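3. Experimental Platform

3.1 Cell construction

The cell was built in the Turnesby shared workshop between other members' bookings, and most design decisions follow from that constraint. The floor is carpeted, no anchoring is permitted, and the area must be returned to general use on request. We therefore treat the arm, the bins and the work surface as separate modules whose relative pose is re-measured at the start of each session. Rigid mounting to a common base plate was considered and rejected on grounds of weight.

The manipulator is a second-hand KUKA arm obtained without an end effector. Its controller was left in factory configuration apart from the workspace limits, which were reduced in software to a volume enclosing the bins and a margin above them. Joint speed was capped at 30 percent of the rated value for all trials reported in Section 5. No attempt was made to tune the joint controllers.

Objects are presented in metal bins with sloping walls. Sloping walls complicate the problem in two respects. First, an object resting against a wall presents a tilted upper surface, and a vertical approach then closes on an edge. Second, the clearance available to the wrist decreases toward the floor of the bin, so that poses reachable at rim height may not be reachable at grasp height. The planner described in Section 4 samples approach angles up to 18 degrees from vertical to recover part of the lost volume. The bins were used as received. Scratches in the floor produce specular streaks under workshop lighting, and an early version of the segmentation step, which relied on intensity edges alone, returned these streaks as thin objects. Edge responses without a matching depth discontinuity are now discarded.

3.2 Cable and hose routing

Routing took longer than any other part of the build. Internal routing was not available to us, so all services to the gripper run along the outside of the arm. The routing must satisfy two conflicting requirements: enough slack to permit full wrist rotation, and little enough slack that no loop touches the contents of the bin at the lowest commanded height. Figure 2 shows the arrangement adopted, with the wrist lowered into the bin.

In the first arrangement, proposed by Milošević, the lines were tied at short intervals along the forearm and across the wrist. This kept the bundle compact but transferred the whole of the wrist rotation to a short free length, and the outer jacket of one line split after two sessions. In the second arrangement the ties nearest the wrist were removed and the cables allowed to swing outside the joint cover before returning to the top of the arm. The free length is larger and the bend radius no longer approaches the limit at any pose in the test set. The penalty is an increased swept volume, which we model as a cylinder of fixed radius about the wrist axis and include in collision checking. 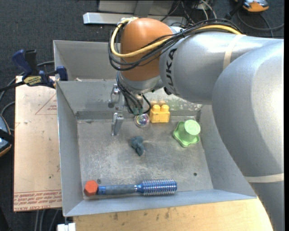 Figure 2. Arm and gripper over the test bin. The yellow cable and the bundle of thin black cables pass around the joint cover and along the top of the arm; black hoses hang from the wrist to the connectors near the bin floor. The gripper is not holding an object.

The lower ends of the hoses remain the limiting feature. The connectors sit beside the gripper and come close to the bin floor when the wrist is low, and for objects near a wall it is frequently a connector that determines whether a pose is feasible. The collision model represents each connector as a box with a 4 mm margin. Reducing the margin increased the number of feasible poses but also produced contacts in dry runs, and the original value was restored.

3.3 Object set

The object set was assembled from household and toy items available in the workshop. Selection favored variety of surface and outline over similarity of size. The configuration in Figure 2 includes a transparent ball with an iridescent finish, a yellow toy building block, a light green plastic object with a wavy-edged base, a red-orange hexagonal block, a round hairbrush and a small crumpled item.

The transparent ball was retained specifically for its effect on depth sensing. With the structured-light sensor used here, transparent surfaces give either no return or a return from the surface behind, and the ball is commonly reconstructed as a shallow depression in the bin floor. The hairbrush poses a different problem. Its center of mass does not coincide with the center of its outline, and a grasp placed at the midpoint of the bounding box tends to rotate about the contact line during lifting. The bristled head also returns a noisy surface normal. Grasps on this object are therefore scored on the handle region only, a rule we regard as a stopgap.

Deformable items are under-represented. The crumpled item takes a new outline after each handling, and we made no attempt to restore it to a standard configuration between trials. Results for deformable items are accordingly reported separately and should not be pooled with those for the rigid set.

3.4 Work surface and fixtures

A wooden tabletop stands along the front of the bin and a sheet of cast acrylic is placed at the side. The protective paper was left on the acrylic to avoid a reflective surface adjacent to the sensing volume. The sheet is held with a clamp across its upper edge and the side of the bins. Clamping in this manner allows removal in under a minute, but it does not locate the sheet repeatably, and displacements of several millimeters between sessions were recorded. As no grasp is planned on the sheet, the displacement affects only the collision geometry.

Repeatability of the bin pose was of greater concern. The bins can creep on the carpet when the gripper makes contact with a wall. Bin pose was estimated from four rim points before each block of trials and again at the end, and any block in which the two estimates differed by more than 3 mm was discarded. Of 1,704 attempted grasps, 49 were excluded under this rule. All exclusions fell in the first month of operation, before adhesive feet were fitted to the bins in April.

3.5 Session procedure

Each session began with a visual inspection of the hose ends and of the ties along the forearm. The arm was then driven through a fixed sequence of wrist poses above the empty bin at reduced speed, with one operator at the stop button and a second watching the cable bundle. If the bundle caught on the joint cover at any pose, the ties were adjusted and the sequence repeated from the beginning. Objects were then tipped into the bin from a plastic tub at rim height. Placement by hand was avoided except where an object came to rest outside the bin.

Failed grasps were not retried from the same pose. After a failure the arm returned to its observation position, a new depth image was acquired and the planner was run again without memory of the previous attempt. This increases cycle time and permits the same poor grasp to be selected more than once, particularly for the transparent ball, but it keeps individual attempts comparable. The effect of adding a short-term penalty for recently failed poses is examined in Section 5.4.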